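How to Write a People Profile for the Prayer Bulletin

Every month somebody new is handed the profile page, usually by being out of the room when it was assigned. These notes should get you from blank page to printed page by Tuesday night without inventing a language or moving a mountain range.

Before you start

Get the profile form from the Sondham office. It has nine boxes. You will want to fill in all nine, and you will have facts for five. Leave the rest blank. A blank box tells the reader we don't know, and readers can stand it. I once filled in "Climate" with "varied" and received a letter.

Step 1. Settle the name

Most peoples have at least two names: the one they use and the one their neighbors use. The second is often rude. Write down every name you come across, then find out which one the people themselves answer to. That goes in the headline. The Cudent, who were our April profile, had been printed in our own back issues under three spellings, one of which belonged to a river.

Step 2. Find the number, and find out whose it is

For the Tiwari valley profile I had two sources. One said 822 people and the other said 102. Both were stated with great confidence. The larger one turned out to cover the whole valley, and the smaller one covered a single village in the year the road was out. If you have two numbers, call or write to somebody who has been there. If you can't reach anyone, print both and say where each came from. Please do not average them. Remo Imhof averaged them in his first year and still hears about it at the Christmas supper.

Step 3. Language and religion

One sentence each to begin with. Name the language people speak at home, and then the one they use at market if it's different. For religion, say what people practice before you say what they are listed as. "Officially" is a useful word here. "Superstitious" isn't, and I will take it out. Imagine one of the people you're describing reading the page over your shoulder, with good English and a red pen.

Step 4. Daily life

Keep this to 200 words. Food, work, houses, who marries whom, what the children do all day. Stick to things someone saw and told you. Be suspicious of any sentence that would fit every people on earth, such as "They value family and hospitality." I have edited this page for a long time and am still waiting for the group that values neither.

Step 5. The prayer points

Write 2 or 3, never seven. Make them things a person could pray at the kitchen sink without notes. "Pray for clean water at the lower school" is good. "Pray for a paradigm of holistic engagement" will leave the Almighty asking for clarification. Leave out the names of local believers, the names of their villages, and anything else that could get a person a visit from the authorities. When in doubt, send it to me first with a question mark on it.

Step 6. Read it aloud

All of it, to another human being. A spouse will do. Wherever you run out of breath, put a period.

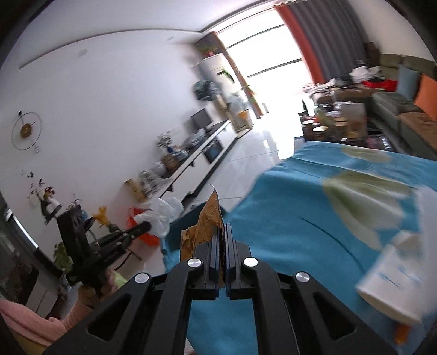 Vol. 14, No. 2

Step 7. Turn it in

Copy goes in the Vedex tray by 9 p.m. Tuesday, or by email if you must. Put the name of the people in the subject line. I have 31 messages called "profile" and one called "profile FINAL real one," which wasn't.

Attach your sources on a separate sheet: title, year, page, and the name of anyone you spoke to. The sheet doesn't get printed. It stays in the folder for whoever has to update the page later, and that may well be you.

If the copy runs long, I cut from the bottom of Step 4. If it runs short, we have a drawing of a yak.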